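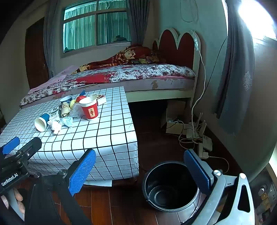

Bedside table and bin, before sorting

Forum: Household Waste and Recycling
Thread: Paper cups, milk carton, knotted bags – what goes where?

gridcloth48
Posted Saturday, February 3, 2018

Clearing the small table in the bedroom and I want to settle the sorting before I tip the lot into the black bin. The load is paper cups, a milk carton and a number of plastic bags, most of them tied off. We are in the Clirnia collection area. The December leaflet says "clean paper and cardboard" and does not mention cups at all.

Questions: do the cups count as paper, and do the bags have to be untied?

rurklow_sorter
Cups are general waste. The inner face is lined with a plastic film and a standard paper mill won't separate it in the pulper. Colour of the outside makes no difference. Cartons are a different stream. Rinse, flatten, cap off if there is one, and put them in with containers.

haque_bins
Disagree on the cups. Our depot at Gudton has taken them since December, provided they are empty and stacked. Lids go separately. Check with your own depot before you bin them.

rurklow_sorter
Gudton takes them at the counter. Kerbside does not. The original poster asked about kerbside.

gridcloth48
I didn't specify, but yes, kerbside. Gudton is 48 km return and I'm not driving that for paper cups.
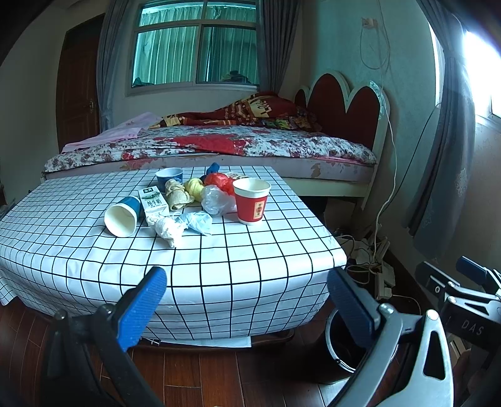

On the bags, I would still like an answer. They are thin, in several colours, and crumpled as well as knotted. The carton is plain milk (纯牛奶 on the side), so I assume it is the ordinary coated board type.

haque_bins
Bags: never in the kerbside recycling, tied or untied. They wrap around the sorting shafts. For the soft plastics drop-off, untie them, shake them out and flatten them. A knotted bag gets pulled as contamination, as the staff can't see what is inside.

tarebalance
Untying thin bags is a poor use of an evening. Snip below the knot with scissors, put the knot in general waste and keep the rest. I did almost 500 that way last year.

rurklow_sorter
Fine, if they are clean. If they have held food scraps or tissues, general waste, knot and all. Tissues are general waste too – the fibre is too short to recover.

tarebalance
Our area takes tissues in the green bin. Clirnia might as well.

gridcloth48
Clirnia green bin is garden only. Tissues to general, then. I'll cut the clean bags, bin the others, and rinse the carton tonight. Cups to general waste unless someone has a kerbside source that says otherwise.

haque_bins
Stack the cups before you bin them at least. They take up far less of the liner.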